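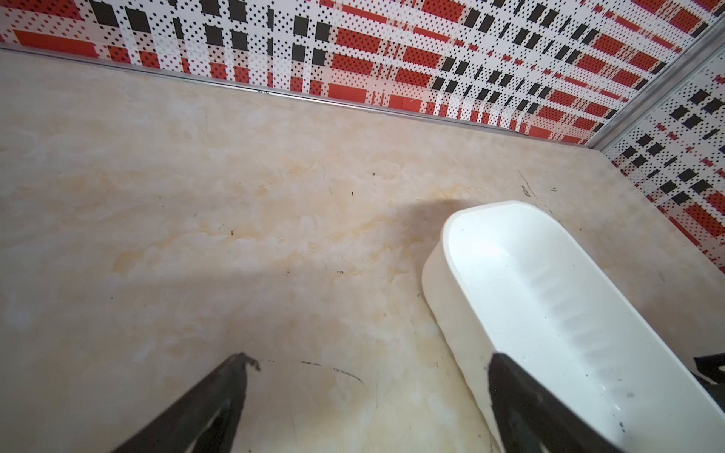
**Club night talk, 20 August 2020. My notes, please don't print these for the handout!**

*(slide 1, wait for people to sit down)*

Hi everyone, I'm Natsumi Arai, I'm a senior at Nolton and I've been in the robotics club since ninth grade. Meron Abdella was going to do the first half but she's got the laptop and the clicker instead, so if the slides go too fast, look at her.

Our project this year is called Flastitance. We picked the name at the end of a very long meeting and I still like it, sorry. It's a bathroom cleaning helper: an arm with a two-finger gripper and a little camera down at the wrist.

*(slide 2, why bathrooms)*

- Everybody in the club wanted to do something with boxes. Sorting boxes, stacking boxes. Meron asked who in the room liked cleaning a toilet and that was pretty much the vote.
- Bathrooms are hard! Shiny white ceramic, highlights all over the place, shadows on the floor that move when the arm moves.
- Say the bit about my aunt's mop here if people look awake.

*(slide 3, what the wrist camera sees)*

This one's my favorite part so go SLOW. The camera rides along with the fingers, so the two black fingers are always in view, and the software has to learn to leave them alone. Our first version kept deciding the fingers were dirt. It wanted to scrub itself.

Then there's the floor. A faux-marble pattern has swirls and veins in it on purpose, and little dark specks on top of that which might be dirt. You and I can sort that out from the doorway. For our code, a vein and a smudge looked like cousins for weeks. Scuff marks were a bit easier, being darker and kind of curved.

And the walls, oh my gosh. Red, black and white plaid with dots all over it. The edge finder went nuts. Meron's fix was to find the metal trim where the wall meets the floor and ignore everything past it (point at Meron, she'll hate it).

*(slide 4, training pictures)*

- 4,000 labeled pictures. We did them in shifts, with snacks.
- 11 of us labeling, and we did not agree on what a "mark" was. Write your rules down BEFORE you start. We wrote ours after the first 100 and had to go back.
- Squat toilets needed their own label. The rim is low, so the arm comes in from above at a slant, and the ridges inside the bowl kept getting tagged as stains.

*(slide 5, the gripper)*

Fingers are the Gkikas style, the wedge kind with the open triangle. Pass the spare one around. Please get it back this time.

*(slide 6, what's next)*

The Fuswood meet is in September and there are 26 teams signed up. I'd love to have the wiping part steady by then. Right now it finds a smudge fine and then wanders off a bit to the left when it reaches down. We think it's the wrist calibration. If anybody's parent does this for a living, come find me by the drinks.

Questions. If someone asks about water, give it to Meron.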